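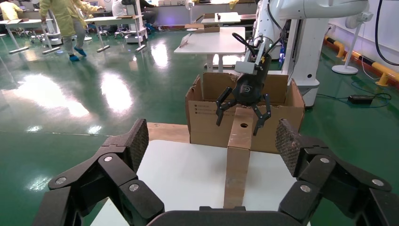

Cardboard post and strip on the table, with both grippers open.

Progress report to the Figueroa small builds fund
Project: Jumano two-arm carton handling
Workshop: Sommont shared workshop
Date: 27 August 2021

Summary

The build is on schedule and inside the grant. Both arms run from one control program, and the wrist cameras are mounted and calibrated. The remaining work is on grasping narrow cartons and on the handover between arms.

Work done this period

The control program was rewritten so that either arm can be stopped without dropping the other out of position. This took longer than planned. The old version sent both arms a single stop signal, and restarting meant homing everything again.

All test pieces are still made from used cardboard. They are cheap to replace and do no harm to the fingertip pads when a move goes wrong. The post piece is used for approach tests, in which one arm comes down over it with its fingers spread and closes on command. We logged 600 approaches in August. Of these, 24 ended in a stop by the software, nearly all of them during the first runs with the new program.

The long carton is the harder piece. Its top has a round hole, and the arm has to line up with the carton before closing on the sides. The tape is a problem for the camera. Bright spots on it get read as edges, and the position estimate shifts when the overhead lights catch a wrinkle. 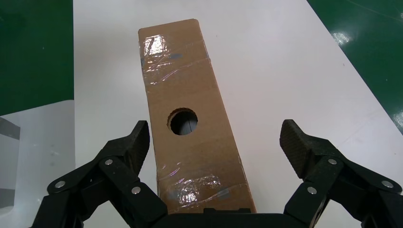

Long carton seen from the wrist camera, fingers open on either side.

We have tried a shorter exposure setting, which helps with the glare but makes the hole harder to find. Matte paper tape is the next thing to test.

Spending

Spent to date: $704, mostly on mounting hardware, cables and replacement pads from Trolton. Remaining: $500. No change to the budget lines is requested. One set of pads is on back order -- the current set is usable until it arrives.

Next steps

Repeat the carton trials with matte tape and compare both exposure settings.
Begin handover tests at low speed, one arm holding and the other approaching.
Write up the stop and restart procedure for other workshop members.

The handover tests depend on the carton results. If the position estimate is still shifting after the tape change, we will do them with the post piece first and move the carton to the next period.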